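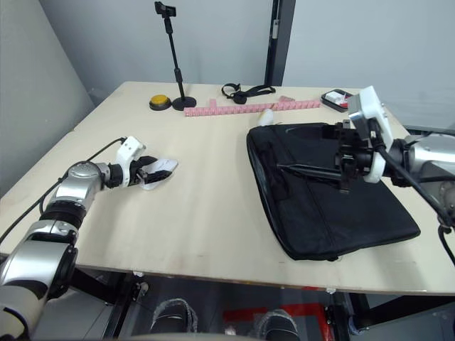 *Head camera view, bag task. Both arms at the table, bag on the right half.*

# sumodwood-bag

Teleoperated two-arm demonstrations with a soft black bag and small loose objects. Recorded at the Pimcombe site in March with the Hájek control stack. The operator drives both arms by remote control; no scripted motion is included.

## Contents

| Item | Value |
|---|---|
| Episodes | 600 |
| Held out for evaluation | 75 |
| Arms | 2 |
| Maximum steps per episode | 400 |
| Camera streams | head, left wrist, right wrist |

Each episode folder holds the camera streams, joint positions for both arms, gripper commands and a one-line task instruction in plain text. Joint positions are in radians. Gripper commands run from 0 (closed) to 1 (open). Left always means the robot's left.

## Workspace

The table is light wood with gray walls behind it. A yellow push button, a black stand with a clip at the top, a pink segmented strip and a small tray sit toward the back. They are not task objects and their layout is not fixed across episodes. Do not use them as position references.

The bag has no rigid frame, so its outline changes with every contact. No pose label is provided for it. Users who need one should fit their own mask from the head stream.

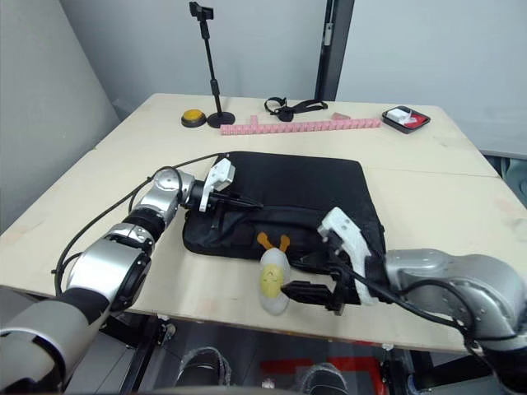 Contact with the bag is not labeled either. Gripper current is logged for both sides and can stand in for it, but the threshold differs between left and right. The values we use are in `config/contact.yaml`.

## Loading

```
from ustard import load_episodes
eps = load_episodes("sumodwood-bag", split="train")
```

Ustard resamples the arm data to the head camera clock by default. Pass `resample=False` to get the raw timestamps.

## Known issues

- Wrist streams can lag the head stream by one frame after a pause in control.
- Cables on both arms cross the head view in some poses. They are not masked.
- Failed attempts are kept and marked `success: false`. Filter them before plain behavior cloning.
- Instruction text was typed by the operators. The same object may be called "bag" or "case".

## Changes

v2: rebuilt the evaluation split and fixed swapped wrist streams. Results from v1 should not be compared with v2.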